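Winter sorting, and a word about the market

The kettle has been on more or less constantly since the cold came in, and June always does this to me. I start opening drawers. First it was the linen cupboard, then the spare room, and now it's the jewellery, which I have been putting off for longer than I care to admit. Mum's old habit was to keep every last broken clasp in case it came in handy, and I'm afraid I inherited that along with the good teapot (which I use every day, chip and all!).

My rule this year is simple enough. If I haven't worn it since we moved to Kalline, it goes in the market pile, unless it makes me smile, in which case it goes back in the drawer and I pretend I never saw it. So far the smiling pile is winning by a mile. 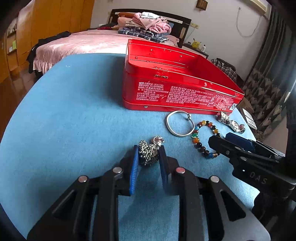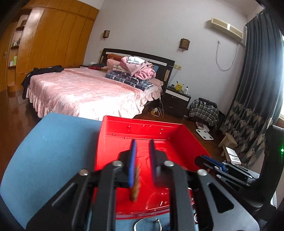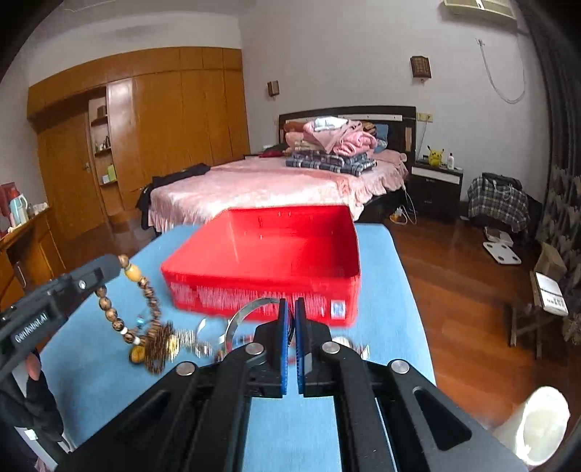 Chain on the blue cloth in the first one, red tray in the second.

If you have knots in a fine necklace, a dab of baby oil and two sewing needles will do wonders, but you do need patience and a decent lamp. I like to do mine after tea with the radio going. Don't tug, whatever you do. I tugged once, on a lovely little thing I'd bought on holiday in Giraldo, and I still feel a bit sick thinking of it.

Now, the market. The Dirkano hall has been booked again and stalls are $6 each, same as last year, with 51 of them to fill. Last winter we raised $1160 for the library's heating, which was a marvellous effort for a wet morning. I'll be near the door with the costume jewellery and, if the oven behaves, 100 of my ginger biscuits. Come early if it's the biscuits you're after, and bring a bag or two for the books.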